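## Soft props in the kitchen set - worth keeping?

**Wulan Purba**

Hi all! We've been collecting demos for the kitchen tasks since October and I finally have a question for you lovely people. Karnell wants every grasp on rigid objects only. I'd like to keep the felt ketchup bottle in, because the fingers sink into it differently each time, and I think the policy ought to learn from that.
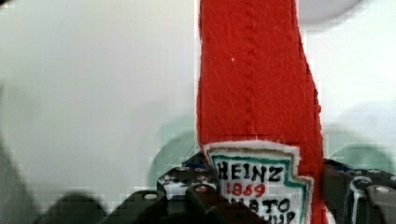
**Duangjai Sriwong**

Oh, I love that bottle, but I'm with Karnell on this one, sorry! Felt squashes, and with the fingers closed low on the base like that they get in front of the lettering, so your wrist view loses part of the label. We had 200 soft-toy episodes in our Nyitrai set and ended up training without them.

**Wulan Purba**

Fair point about the label, though I'd say that argues for grasping higher up - not for dropping the bottle altogether. We have 1,410 episodes now, and my real worry is that the overhead view is the one doing all the work. 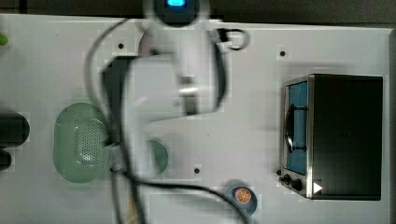
It's a fixed viewpoint, so anything under the arm gets hidden for part of a reach, and I want the wrist camera to make up for it.

**tradton_fan**

Keep both, tag them "soft" and "rigid", and train twice. Also, tidy your cables before the next batch!

**Duangjai Sriwong**

Tagging I can live with. Try 9 held-out starts per tag, though, four is too few to tell anything.

**Wulan Purba**

Deal! I'll tag tonight and post the numbers here.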